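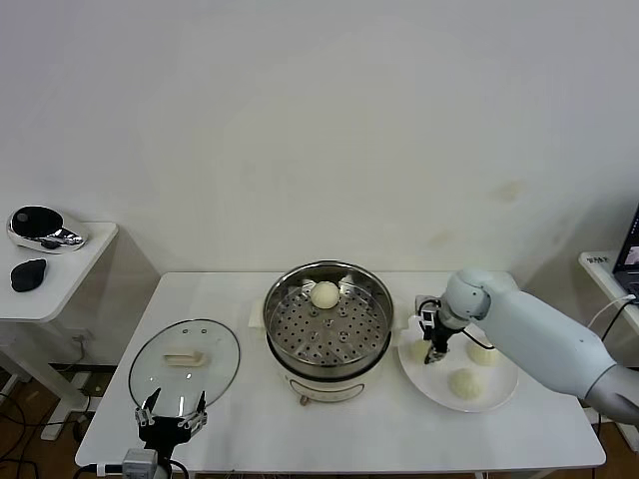

Electric steamer with perforated metal tray and a single bun; glass lid at left.

Reference > Cookery > Baked and steamed goods > Clivlow pudding

Reynaldo Sebastian
May 18, 2019

Clivlow pudding is a steamed suet pudding from the parish of Clivlow, made with breadcrumbs, black treacle and dried pears. It is darker and less sweet than most treacle puddings and is served in slices with thin custard.

Composition

The usual mixture is equal weights of plain flour and stale white breadcrumbs, half that weight of shredded suet, and chopped pears soaked overnight in cold tea. Treacle is warmed before mixing. Ground ginger is common, and older versions add caraway. Eggs are absent from the earliest known recipe, which binds the mixture with buttermilk. 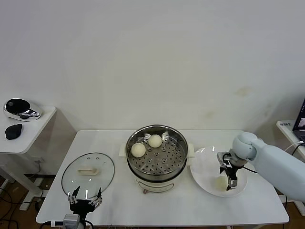

Two steamed buns in the basket of an electric steamer.

Method

The basin is greased, filled to three-quarters of its depth and covered with pleated paper and cloth tied under the rim. It is steamed for three hours over water kept at a low boil. The water is topped up from a kettle, as cold water checks the cooking and gives a heavy base. The pudding is rested for ten minutes before turning out.

In Darham, a neighbouring parish, the mixture is divided among small moulds of 70 g each and steamed for 50 minutes. This form is called a Darham button.
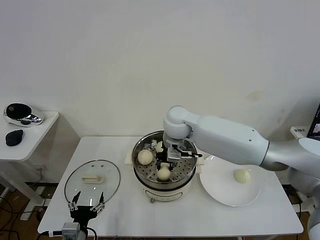
Steamer basket and cooker body, with control panel on the front.

History

The pudding first appears in a handwritten household book of 207 pages kept at Clivlow, where it is entered as "pear boiler". It was sold at the November fair until sugar rationing. Đức Âu, in a study of regional suet cookery, treats it as a late offshoot of plain boiled pudding; the caraway is left unexplained.

See also: Suet; Steamed pudding; Dried pear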